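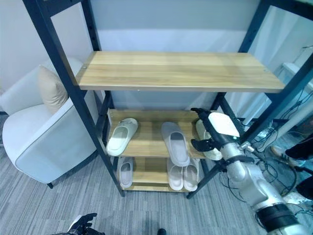 Arranging Slippers on an Open Shoe Rack

Guidance for front-of-house and household staff
Prepared by Kristýna Kadlec, Drekberg Guest Residences
Revised March 2018

1. Purpose

This page sets out the method to be followed when slippers are returned to an open shoe rack in a lounge, hallway or study room. It applies at the Drekberg and Pacheco houses. Staff at Dumiso have a closed cabinet in the entrance hall and should follow the separate notice kept inside its door, although sections 4 and 6 of this page apply to them as well.

The method is intended for racks with three shelves and an open front. It may be used with any light indoor footwear: slippers, slides or mules. Outdoor shoes are not to be placed on these racks at any time.

2. Before you begin

Take everything off the rack, including the single slippers that tend to be pushed to the back of the middle shelf. Place the slippers on a clean towel on the floor, a short distance from the rack, so that you can see them all at once.

Match the pairs on the towel. Cream, pale grey and pale pink slippers can look very much alike under lamplight, and mistakes are usually made at this stage. Hold the two slippers sole to sole. If the lengths do not agree, they are not a pair, whatever the colour suggests. Check also that you have one left and one right.

Any slipper without a partner should be set aside at the end of the towel. Look under the nearest armchair and behind the curtain before reporting it as missing.

3. Preparing the shelves

Wipe each shelf along the grain with a cloth that has been wrung out well. Start with the top shelf and work down, so that dust falls onto a surface you have yet to clean. Dry each one with a second cloth. Water must not be left standing where the wood meets the metal uprights.

Press lightly on the corners of each shelf. A shelf that rocks should be reported and left empty until the screws have been tightened. Do not attempt to tighten them with a coin or a table knife.

If the rack stands on carpet, check that it is level. Carpet fibres settle unevenly beneath a narrow frame and the rack may lean forward a little over time. Lift it, move it slightly and set it down again; dragging it will mark the pile.

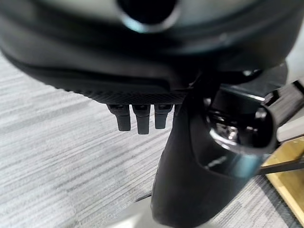 4. Handling

Pick up each slipper by the sides, close to the instep. Do not hook a finger through the toe opening or lift by the upper edge of the strap, as the lining stretches and does not recover. Light-coloured slippers also show finger marks, and hands should be washed and dried before this task is begun.

Slippers that are soiled on the inside go to the laundry in the usual bag. Slippers that are only dusty underneath may be brushed over the towel and returned to the rack.

5. Placing the slippers

Begin with the bottom shelf. It is the hardest to reach once the middle shelf is in use, and it is also the one most likely to be left untidy. Kneel if necessary. Working from a stoop leads to slippers being dropped in at an angle.

Put the first pair down at one end of the shelf and the next pair at the other, leaving a clear space between them. The two slippers of a pair should sit side by side and parallel, close together without overlapping.

Choose one direction for the toes and keep to it across the whole rack. At Drekberg the toes point to the back, so that a guest may lift a pair out by the heel end and put it straight down on the floor ready to wear. At Pacheco, where guests generally approach the rack from a low bench, the toes face forward. Either arrangement is acceptable to the house — a mixture of the two is not.

Continue with the middle shelf in the same way. Set down both slippers of a pair before starting on the next. Where a pair has to be divided for a moment, lay the first slipper at the end of the shelf and leave room beside it.

The top shelf is kept clear. It should not be used for keys, post, cups or folded towels.

6. Final check

Step back to the point from which guests normally enter the room and look at the rack as a whole. Heels should form a straight line along each shelf, and nothing should project beyond the front edge where it may be caught by a passing foot.
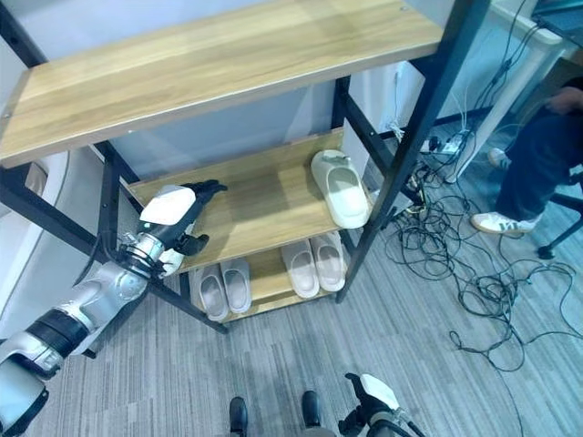 Straighten any slipper that has turned while its neighbour was being placed. A small adjustment with two fingers at the heel is normally sufficient. Fold the towel inwards to hold the dust, shake it outdoors and return it to the cleaning cupboard.

7. Frequency

The rack is to be tidied each morning and again before evening arrivals. The full procedure, including wiping the shelves, is carried out every 3 days, or daily from June until the end of the summer season.

8. Replacements

Requests for replacement slippers should be made on the Kikport order sheet, stating the size and colour. Order in pairs only. Single slippers set aside under section 2 are kept for 6 weeks in the labelled box in the linen room and are then discarded.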